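**Timis Press to publish *The Long Way to the Chemist* in March**

Timis Press is pleased, and slightly surprised, to announce its first short story anthology. *The Long Way to the Chemist* gathers 31 stories by members of the Magesa Writers' Circle, edited by Etelka Tóth and Rhodri Ellis, who are still speaking.

The call for entries asked for stories set on an ordinary street and drew 548 submissions. A good many were set in space. Two of those got in anyway.

"We wanted stories where very little happens, beautifully," said Tóth. "We got a great deal of murder. I have come round to it." 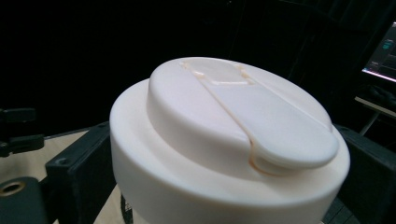

The title story, by Kyu-ri Ham, follows a retired bus driver who goes out for cough sweets and comes home four chapters later with a different opinion of his brother. Haoran Zheng contributes a ghost story told entirely in complaints to the council. Emrys Rowlands, whose earlier novel was described by his own sister as "long", has written something short.

Ellis, who handled the proofs, said: "Every comma has been argued over. I lost most of the arguments and would like that noted."

The paperback runs to 4 sections, arranged by the editors according to a system they have declined to explain. Contributors will read at the launch, starting at 7pm and kept to time by a bell.

Review copies and interviews are available on request from the Timis Press office. Please say which author you want, or we'll send Emrys.

ENDS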